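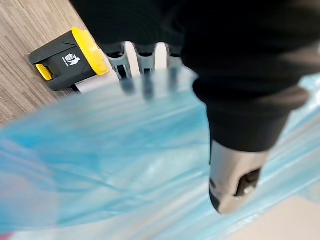 What is a whetstone?
A whetstone is a flat block of stone or bonded grit that you rub a blade against to make it sharp.

Whetstones come in natural and man-made kinds, and I've been using both on pocket knives long enough to have opinions, so bear with me. "Whet" is just an old word for sharpen. It has nothing to do with water, although plenty of whetstones are used with water (you can see how people get mixed up!). Some get oil instead, and diamond plates can be used dry or with a splash of either.

Grit

Grit is the number stamped on the side. Low numbers are coarse and take off a lot of steel, high numbers are fine and mostly polish. I start a chipped blade on something coarse, move to a 1000 once the chips are out, and finish on a 4000. You can go higher, and people do, but for cutting boxes and rope I like an edge with a bit of bite left in it. Watch out for the grit scales, too – Japan, Europe and the US each number things their own way, so the same figure on two stones may not mean the same thing.

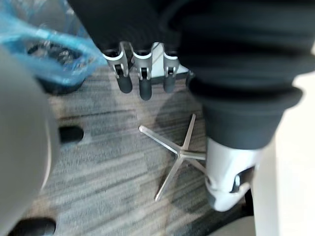 Five-spoke metal base on a gray striped carpet.

Natural and man-made stones

Natural stones are cut from the ground. The Pevmont stone is the one I learned on, a slow gray slate that my first teacher, Noémie Gauthier, kept in a drawer wrapped in a dish towel. It took me over 40 minutes to get a decent edge that first time and my wrists were done for the day. Pevmont quarry is closed now, so old ones turn up mostly at yard sales and they're rarely flat.

Man-made stones are grit held together with a binder and pressed or baked into shape. They cut faster and each one is much like the next. Manalo makes a soft one that throws up a lot of mud, and Nernance makes a harder one that stays flat longer but feels a little glassy under the blade. I own both and reach for the Manalo more, mostly out of habit.

Soaking

Soft water stones usually want a soak before use, until the bubbles stop. 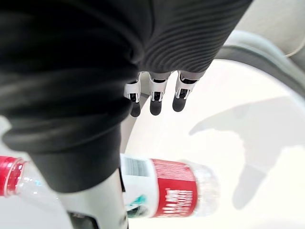 Harder ones only need a splash on top, and soaking those for hours can weaken them or even crack them, so check the paper that came in the box. Let any water stone dry slowly in the open air, away from the heater, and don't let a damp one freeze. I lost a nice Bavbridge combination stone that way one April, out in the garage.

Flattening

Every stone wears hollow in the middle sooner or later. Draw a pencil grid on the face, rub it on a flattening plate, and keep going until the lines are gone. I do mine after every 8 knives or so, more often with the soft ones.

Angle

Most pocket knives are happy somewhere near 20 degrees a side, or 40 if you add both sides together. Holding the same angle all the way along matters more than hitting the perfect number, and the curve near the tip is where I still mess up.

See also: honing rod, leather strop, burr, slip stone

Last edited 6/11/24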